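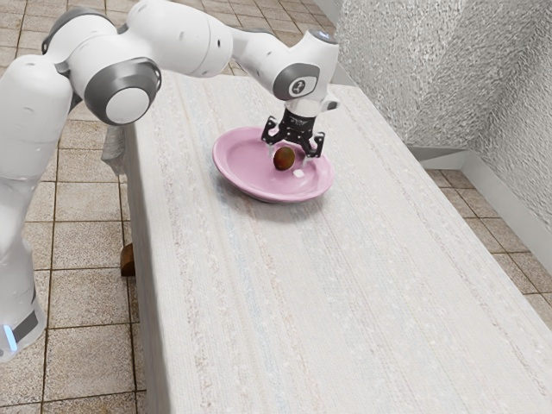 Page 2 of 10

Surport Allotment Gardens – Frequently Asked Questions

These are the questions we receive most often from new and waiting members. Please read them before you write to the office. The answers were last checked by Dulce Huerta on 3rd August.

How do I apply for a plot?

You fill in the paper form, which you find in the box at the Carrillo Street gate, and you put it back in the same box. We do not take applications by telephone. You will receive a letter with your place on the waiting list. At the moment the list has 26 names, and it moves mostly in September, when people give back their plots.

Can I choose which plot I get?

No. The free plot is offered to the first person on the list. You may refuse one time and keep your place. If you refuse a second time, your name goes to the end.

What does it cost?

A full plot is 200 for the year and a half plot is one half of this. Water is included. The key for the gate needs a deposit of 10, and you get it back when you return the key. A lost key is not refunded, also when it is found later by another member.

May I share my plot with a friend?

Yes, but only one name stands in the contract, and this person answers for everything. If the named person leaves, the friend does not take over the plot automatically. He or she must be on the waiting list like all others.

When can I use the water?

The taps are open from early morning until dark. In a dry period we may close them in the afternoon, and then a notice hangs on the pump house. Hoses are allowed for filling barrels. Please do not leave a hose running on the beds while you go home for lunch – this happens every summer.

Can I put up a shed or a greenhouse?

A small shed, yes, if you ask first and send us a drawing with the measures. Greenhouses are allowed only on the plots along the Iverholm side, where they do not take the sun from the neighbor. Foundations of concrete are not allowed anywhere.

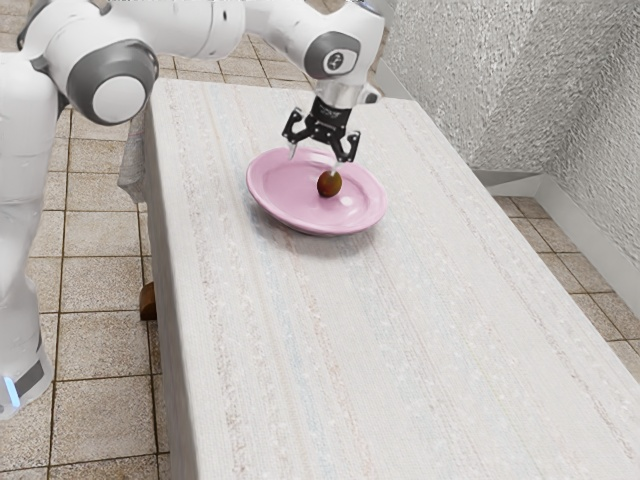
What happens at the harvest supper?

The harvest supper is in September, in the Pandden hall, and all plot holders may come with their family. Every household brings one dish made with something from the garden. It can be very simple. Put your food on a plate with some color, such as a pink one, because the tables are long and it is easier to find your own plate again at the end. Please write the ingredients on a card, especially nuts, milk and eggs. Drinks are sold at the door.

Are dogs allowed?

On a lead, yes, and on your own plot. Dogs may not walk through the plots of other people, and they may not come into the hall.

What must I do with weeds and old plants?

Green waste goes in your own compost. Roots of bindweed and ground elder go in the closed bins behind the pump house. We do not permit bonfires in any season.

What if I am ill and cannot work my plot?

Write to us as early as possible. We can hold the plot for one season, and often a neighbor will cut the grass for you. Plots which stay wild without any message receive a first letter, and after 2 letters the contract ends.

Questions which are not answered on this page can be left in the box at the Carrillo Street gate.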